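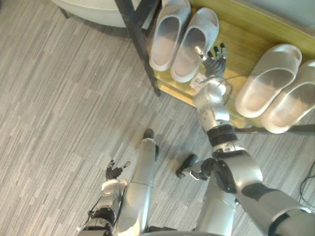 Ticket 1636: Guest door codes not reaching locks

Product: Killavis keypad locks with Killavis bridge
Connected service: Drikurmont booking calendar
Site: Tanasarn guesthouse, front entry and guest rooms
Priority: High
Status: Resolved, monitoring
Opened: Sunday, August 2, 2026

Problem as reported by customer

Since the weekend started, new guests are getting a door code in their arrival email but the code doesn't work on the front entry or on the room. Keypad lights up, takes the digits, then blinks red. Guests who checked in earlier in the week have no trouble with their codes. Our own master code works on every door.

We can let people in by hand but we are not on site at night. Two late arrivals tomorrow. Please treat as urgent.

We have already tried:
Changing the batteries in the front entry lock
Deleting the booking in Drikurmont and entering it again
Turning the bridge off and on
Giving the guest a different code

None of it made a difference. The app shows all locks as online with a green dot.

Support, first reply

Thank you for the detail. The master code is stored on the lock itself, so it will keep working even if the lock hasn't talked to the bridge in a long time. Same for the guests who checked in earlier. Their codes were written to the lock before the trouble began.

For tonight, please make a manual code in the Killavis app for each room you need. Go to Doors, pick the door, then Codes, then Add, and set the type to Always. Don't use the Dates type yet. Remember to delete these when the guest leaves.

When you get a chance, send us:
Bridge firmware version (Settings, Bridge, About)
The activity log for the front entry lock
A screenshot of the Drikurmont connection page
Whether anything on the network has changed lately, including a new router or a new internet provider

Customer

Manual codes set to Always work. That covers us for tonight, thanks.

I tried one with Dates before I saw your note and it did the same thing as the others: saved in the app, red on the keypad.

The router was replaced last week. The old one was dropping the connection in the back rooms, so we put in an Ostotico. Same network name and password as before, so nothing had to be set up again. The guests' phones and the TV all work fine. I didn't think the router could be part of it since the locks show online.

Log attached. The connection page just says Connected, last sync one minute ago.

Support, notes from log review

Looked at the front entry log and the bridge log for the past 72 hours.

Drikurmont is sending bookings. Each one arrives at our end with the right room, the right guest reference and the right dates. Our service makes the code and passes it to the bridge. The bridge answers with error 400 on every code of the Dates type. Codes of the Always type go through.

The app doesn't show that error. It shows the code as saved because our service has it saved. I have passed that to the app team as a separate item. It should say that the door hasn't accepted the code.

The bridge log entries are stamped with the wrong day. They are well ahead of the real date. If the bridge believes it is already later than the guest's checkout, it will turn down the code as expired before it ever gets to the lock. That fits what you see with Always codes working and Dates codes failing.

So the thing to look at is where the bridge is getting its clock.

Support to customer

Please check the following, in this order, and tell us what you find at each step.

1. In the Killavis app, go to Settings, Bridge, About. Write down the date and time shown under Bridge clock. Don't change anything.
2. On the same page, look at Time source. It will say Automatic, Network or Manual.
3. Log in to the Ostotico router. Find the date and time page (it may be under System or Administration) and write down what it says there.
4. Leave the bridge plugged in while you do this. If you unplug it, it starts from its last saved time and we lose the reading.

Customer

Step 1: the bridge clock is wrong. The time of day is close, a few minutes fast, but the date is weeks ahead.

Step 2: Time source says Network.

Step 3: the router has the same wrong date as the bridge. There is a switch for "get time from the internet" and it is off. I didn't turn it off, it must have come like that or got skipped in the setup. I haven't touched it yet.

Should I just turn it on?

Support

Yes, turn it on and save. Choose your time zone from the list first if it isn't set, as the page may not let you save without one. Give the router a few minutes, then reload the page and see that the date is right.

The bridge won't follow right away. It asks for the time when it starts and then once a day. Once the router is showing the right date, unplug the bridge, wait until the light is fully out, and plug it back in. Wait for solid green.

Then check Bridge clock again before testing a door.

Customer

Router date is correct now. Bridge restarted, light went orange then green. Bridge clock still shows the old wrong date.

Restarted it a second time, same.

Support

Thanks for trying it twice. There is a safeguard in the bridge that blocks a large jump backward in time. It's meant to keep somebody from making an old code work again by setting the clock back. With the date this far out, the bridge is refusing the correction.

To get past it:

1. Settings, Bridge, About. Tap Time source and change it from Network to Manual.
2. Enter today's date and the current time. The app will ask for the owner PIN.
3. Save and wait for the message "Clock updated."
4. Change Time source from Manual to Automatic. Don't go back to Network. Automatic asks our own time server first and uses the router only if that can't be reached.
5. Restart the bridge one more time.

You need to be signed in as the owner for step 2. A manager login will show the screen but the Save button stays gray.

Customer

I was on the manager login, so good that you said that.

Done all five. Bridge clock is right. Time source is Automatic.

Made a test code with Dates, today to tomorrow, for the front entry. Green, door opens. Did the same on room 4, which is the farthest one from the bridge. It took longer to show up on the keypad but it works.

The bookings from before are still not working though. The two guests for tomorrow have their codes in the email already and I tried one of them on the front entry – red.

Support

That is expected. The service doesn't retry a code after the bridge has turned it down with that error. I can resend them from here and keep the same digits, so you don't have to write to the guests again.

I have queued a resend for all bookings with a checkout date after today. Please leave the bridge plugged in and try one of tomorrow's codes in about ten minutes. A code only opens the door from the check-in time onward, so use the Test code button in the app, under the booking. It asks the lock whether the code is stored without opening anything.

Customer

Test code says Stored for both of tomorrow's guests, front entry and rooms. Went through the rest of the bookings for the month and they all say Stored except one, which says Pending. It's a booking that came in while I was checking.

Edit: that one says Stored now too.

I have deleted the manual codes except for the ones in use tonight.

Support, closing summary

Cause: Automatic time was off on the new router and its date was wrong. The bridge was set to take its time from the network, picked up the wrong date after the router was replaced, and rejected dated codes as expired. After the router was corrected, the bridge's protection against backward clock changes kept the wrong date in place.

Fix: Automatic time turned on at the router. Bridge clock set by hand from the owner login, then Time source changed to Automatic. Rejected codes resent with the same digits.

Not the cause: batteries, keypad, Drikurmont connection, code length. No parts need replacing.

Still open on our side:
App shows a code as saved when the bridge has rejected it
No warning when the bridge clock and the service clock disagree
Help page on changing routers doesn't mention Time source

For the customer: delete the remaining Always codes after checkout. If the router is reset or replaced again, look at Bridge clock before the next arrival. The activity log for the affected days will keep its wrong dates, and these can't be corrected afterward. If you need entry times for those days, ask us and we can match them from the service records.

Ticket will stay in monitoring for 72 hours and then close by itself. Replying to it opens it again.

Customer

Both late arrivals got in with the codes from their emails. One question, the front entry lock now says battery 100 percent but the room locks have no battery reading at all. Was that always like that?

Support

The room locks send their battery reading once a day and the restart cleared the old one. It should be back by tomorrow. If any door is still blank after that, reply here with the room.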